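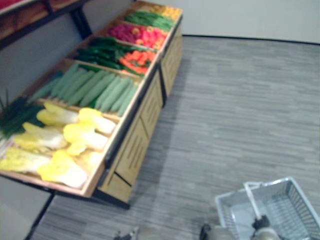 Everaldo Bittencourt has argued that a grocery aisle teaches a machine more than a bench ever will, as the goods are all a little different and the machine has to move itself to reach them. His view is often repeated in writing on demonstration gathering for shop work, though it is not shared by everyone in the field.

Home | Topics | Robotics | Learning systems | Index

Demonstration gathering (retail produce)

Demonstration gathering is the collection of recorded examples from which a learning system is taught to carry out a physical task. In the retail produce branch of the practice, a person guides a robot through shopping and stocking tasks while the robot's cameras and joint sensors record. Each complete run, from the starting position to the agreed finish, is called an episode. A set of episodes covering one task is called a collection.

Background

Early work on handling food relied on plastic models laid out on a table. The approach was cheap and easy to repeat, but systems trained on it did poorly when faced with a full display. Bezerra, a small laboratory headed at the time by Rosimeire Damasceno, moved its recording to mock shop fittings with sloped bins, and other groups followed. The best known of the later collections is Flindley, which contains 432 episodes recorded at a site in Grendton.

Method

An operator controls both arms of the robot from a separate station. The operator is given a written instruction in ordinary words, such as "put one cabbage in the basket", and is asked to complete it at a steady pace. At the Grendton site, operators recorded no more than 36 episodes in a shift and took a break after every 10. Recording began at 9 in the morning, once the lighting had been checked against a grey card.

Between episodes an attendant resets the display. The usual rule is that the produce is moved to a new arrangement within its own bin, so that the system does not learn a fixed position. Some groups also exchange the contents of neighbouring bins. Yamila Henríquez, writing on the Flindley collection, considered this second step more useful than adding further episodes of the same layout.

Camera placement
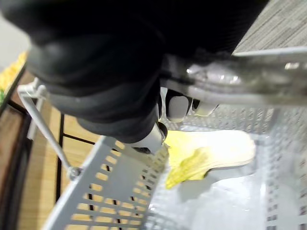
Most collections use at least two points of view. A camera at the head records where the robot is in relation to the display, and a camera at each wrist records the grasp at close range. The head view often loses sight of an object at the moment it is picked up or released, when the hand comes between the object and the lens. A wrist view fills part of that gap: the white fingertip and the yellow leaf just below it can be seen together, with the slotted wall of the basket giving a sense of how much room the hand has. The cost is that the gripper itself takes up a good deal of the picture, and a system trained on wrist views alone tends to lose track of the wider task.

The streams must share a common clock. Episodes in which they have drifted apart are normally discarded - repairing them afterwards has seldom been found worth the labour.

Labelling and review

After recording, each episode is labelled as a success, a partial success or a failure. Practice differs as to what should be kept. The Vullstead guidelines, drafted by Triin Toom and Nivaldo Brito, recommend keeping failed episodes in a separate folder, with the point of failure marked. They also ask reviewers to note hesitation, a second attempt at a grasp, or damage to the produce. Leafy vegetables are reported to need the most attention in review, as a grasp may hold the outer leaves and leave the rest of the head behind.

Criticism

Critics of the practice point to its cost. Fresh stock wilts and must be replaced, and the colour of a display changes over the course of a long session. Damasceno has noted that a collection of more than 300 episodes may still come from only a handful of operators, whose habits are then passed on to the system. Others have questioned whether results from a mock display carry over to a working store, where customers are present and the bins are seldom full.

See also: Teleoperation; Grasp planning; Imitation learning

Shares 36 | Comments 10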